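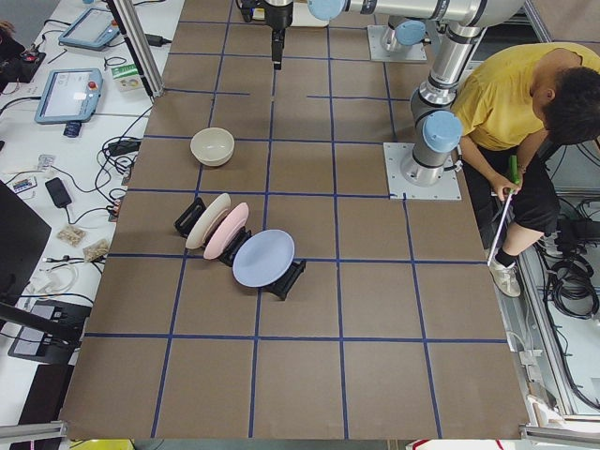

Plates That Stand Up

I grew up in a house where plates were always in a pile. My mother had one pile for every day and one for visits, and the plate you wanted was always at the bottom. So I was already more than thirty years old when I understood that a plate can also stand.

The black stands are low and simple, with one slot where the plate leans back a little. Cream, pink and a light blue that is almost violet, each one in its own stand. I like that you see the whole color of the plate, and that you can take the pink one without touching the others. A bowl does not need any help, it sits by itself.

My friend Gleice Andrade does not agree with me. She says that standing plates collect dust on the face, and that a pile only has dust on the top one. This is true, I must admit. But I wash a plate before I serve guests anyway.

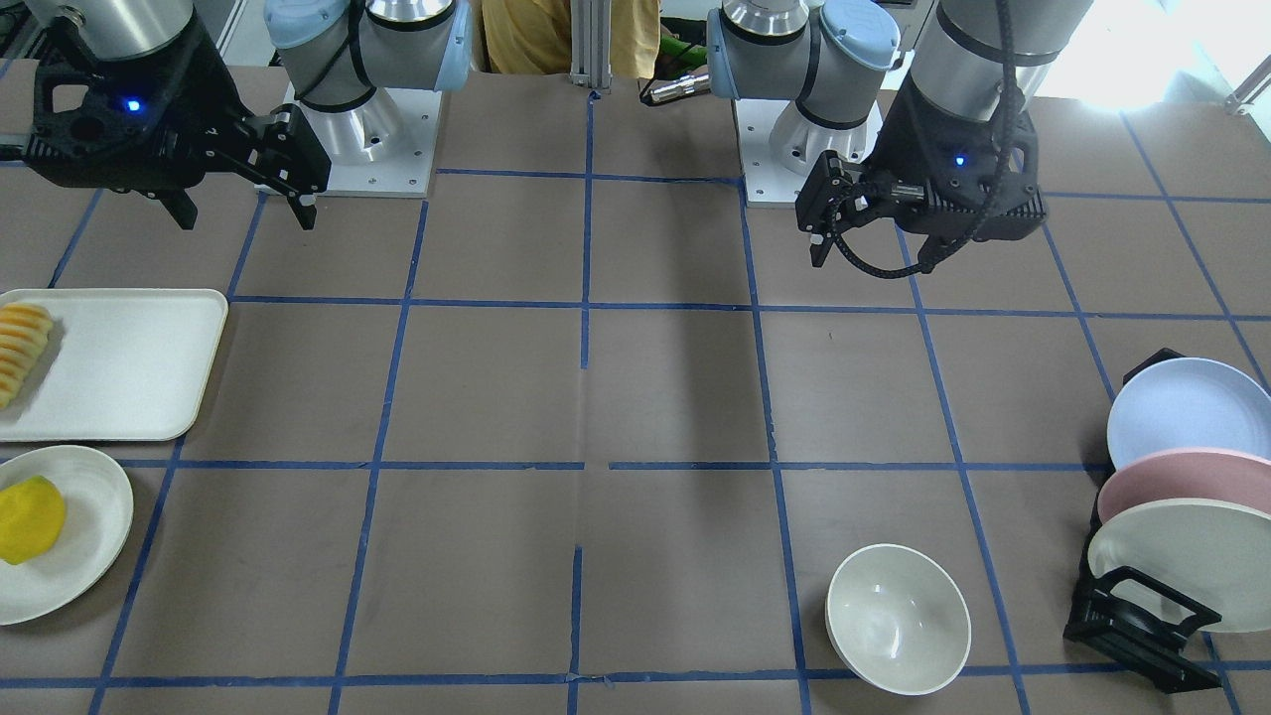
Last changed in March

I also became fond of the blue tape. At home I made squares on my kitchen shelf with it, 8 squares in total, and now every thing has an address. My lines are not very straight, and in two places the tape goes over itself, but it works well enough for me. Fruit stays at the side, and the middle I try to keep free, for when I come in with my hands full.

Gervásio Assunção asked me in a comment where to buy the stands. Mine came from a small shop called Vendis, in a box of 10, and I still have four that I did not open. If you live near me, Gervásio, please come and take two.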